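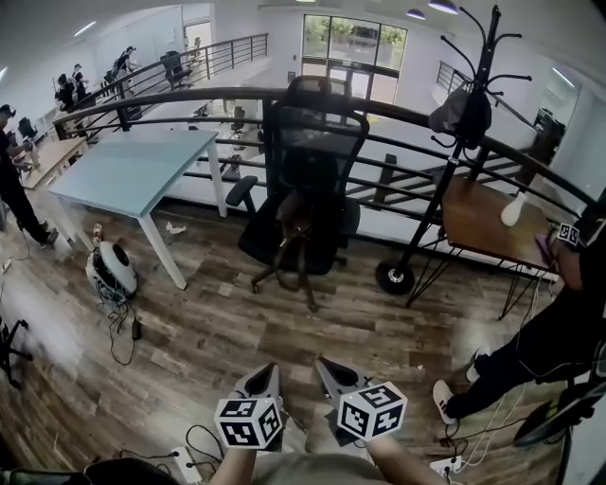

Fig. 1. Shared work area with two power strips at floor level, mesh chair, glass-topped table and coat rack.

Unit 6: Floor-level hazards in small shared offices
Module lead: Rasha Qaisi. Seminar: Thursday, Rami Hattar's group.

6.1 Scope
This unit covers items kept or left on the floor of a room used for desk work. Fixed wiring is dealt with in Unit 9. Bring the Estitex survey sheet to the seminar.

6.2 Extension leads
A power strip on the floor is acceptable if it lies against a wall or under furniture and its cables do not cross a walking line. Both strips in Fig. 1 are on open planking. Note the looped black cables at one and the white cables at the other. Loops catch feet and castors more readily than a cable laid straight. Record each strip separately on the sheet.

6.3 Chairs on castors
A five-star base needs clear floor on all sides. For this course the clear zone is taken as 600 mm from the outer edge of the base. Straps count as part of the obstruction when a bag is left on the seat – mark them under 'trailing items', not under 'storage'.

6.4 Under-table storage
Adapters and tangled cords beneath a table are recorded as one item. Loose litter is recorded apart from them; in Fig. 1 this means the can and the crumpled paper. Small appliances on the floor are listed by position only.

6.5 Coat racks
Check the base, the load and the distance to the nearest seat. A single cap is a negligible load. Wet coats on one side of a round base are a different matter (see Hourani's notes, sheet 21).

6.6 Task for Thursday
Draw a floor plan of a room you use. Mark walking lines in pencil and cables in ink. Propose one change to the cable layout that needs no new sockets. Hand in to Bilal Nassar, room 609.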